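Flatbread gets its turn in the toaster as Odville breakfast room reopens

The breakfast room at the Odville community kitchen is open again, and if you have missed it as much as this newsroom has, bring an appetite. Doors open at 7:30 in the morning and the toast is back on the menu, with one big addition: flatbread, straight out of the slot, with whatever you like spooned on top.

The room had been shut since spring while the floor was redone and the old serving counter came out. What replaced the counter is much simpler – plain white tables, a toaster, a tray to put your toast on and plenty of elbow room. People who remember shuffling along the old counter behind a line of coats will be delighted.

Dede Alhassan, who is running the breakfasts this season, spent much of October trying out breads. She wanted something thinner than a sandwich loaf that would crisp at the edges and still fold without snapping, and she went through a lot of bakery bags to find it.

"I ate so much toast," she said. "My kids ate so much toast. The mail carrier ate toast. But when you get a thin one just right, it blisters a little and it smells wonderful, and then you put beans on it while it's hot and you're set until the afternoon."

The winner comes from Burna, the small bakery on the hill road, which is baking it plain and in a version with caraway. Räsänen, the dairy stall by the bus station, is sending over butter and a soft white cheese. Both will be there every morning the room is open, and the first batch of cheese has dill in it.

Getting thin bread to behave in a toaster made for ordinary slices takes a bit of practice. It bends, it leans, and a big piece will happily stick up over the top. Alhassan's method is to tear a round in half, put the straight side down, and start on a low setting. She gives it one short round, turns it over so the part that was sticking out gets its share, and gives it another. A wide two-slot model with a simple dial is all she uses, and she likes to do one piece at a time so the rest of the stack stays soft in its cloth.

She also has firm views on toppings. Anything runny goes on at the table, after the bread is out. Butter goes on first, right to the edges. Honey is allowed on the caraway version and she will defend that choice to anyone who asks.

Jeptoo Mwakalinga, who teaches the beginners' cooking class in the same building, has already worked the flatbread into her lessons. Her group has been making a chickpea spread with lemon and a fried onion relish, and the extra jars go to the breakfast room. There were 87 of them on the shelf when we stopped in, labeled in several kinds of handwriting, and we left with two. The relish didn't last the evening. It is dark and sticky and sweet, and it was gone before anybody thought to put it on a plate.

"Everybody can make toast, so it's a great place to start," Mwakalinga said. "You get something good in a few minutes and then you want to learn what else goes on it."

Breakfast is pay-what-you-can, with a suggested price of five dollars for bread, two toppings and coffee. There is tea as well, and a pitcher of apple juice from the Flumitton orchard for as long as this year's pressing holds out. Children can bring their own bread if they are picky, and we're told that a few already do.
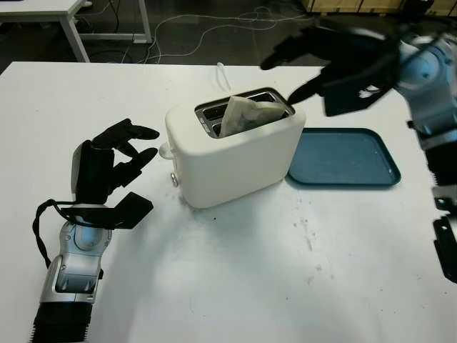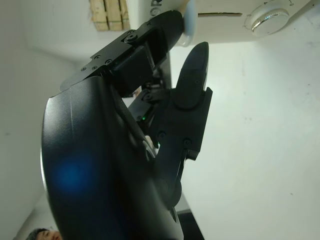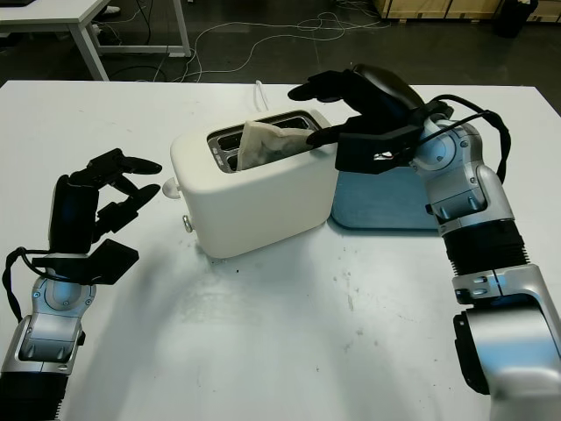

Getting there

The entrance is on the parking lot side while the front steps are being painted. Bikes can go under the awning. Toast is served until 10 in the morning and coffee goes on a little longer.

Comments

marnie_k
So happy about this!! I went to the old breakfasts every week with my dad. Is the caraway one very strong? He's not a fan of rye.

Tobes
Had it this morning. Caraway is mild, get the relish.

hillroad_hal
Half a round, straight side down – tried it at home and it works. Mine needed three goes but my toaster is older than my marriage.

Pilar
Is there anything without dairy besides the chickpea spread?

Dede A.
Pilar, yes! Beans, the onion relish and a plum jam. Come say hi and I'll toast you one.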